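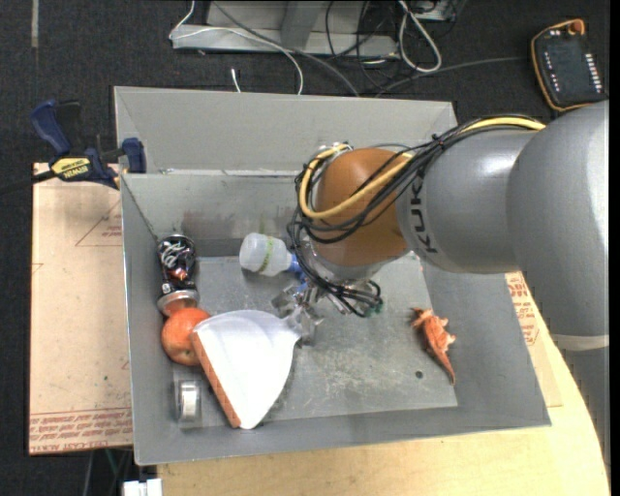
Figure 5. Mixed contents in the open metal bin: dustpan, round fruit and dark cylindrical container.

Efthymia Sotiropoulos and Pantelis Karamanlidis
11th January

4.2 How things settle in a shared bin

We were delighted by how much there was to learn from a plain metal bin. Our interest was in the odd company that household things keep once they share a space, and Figure 5 shows a grouping we came to like very much. The white dustpan is the awkward member. Its fan shape widens from a narrow neck, so it takes up a good deal of floor while leaving curved gaps beside it that few other things fit neatly. The fruit rests against one corner of the pan, with the dark container directly above it along the left wall, just touching.

Contacts like these came up again and again in the Prurnia set (474 layouts, built from 41 everyday items), and they are a joy to look through! Round items tended to end up against something with a straight edge, and the orange strip along the pan's edge gave our readers a handy line for judging which way it faced. Sloping walls matter too. In the flat-sided Rakwood trays, tall containers stayed wherever they were put, whereas in the sloping bin they were more often found close to a wall.

We asked 10 readers to name the item they would take out first. Most chose the dustpan, and several wrote warmly about its neck, which they saw as an obvious place to take hold. The fruit came second. Opinion on cylinders was split, and we return to them in Section 5, where the Ververidis shelf layouts give a lovely contrast.

Contact: E. Sotiropoulos, Grindar | © The authors | Back to top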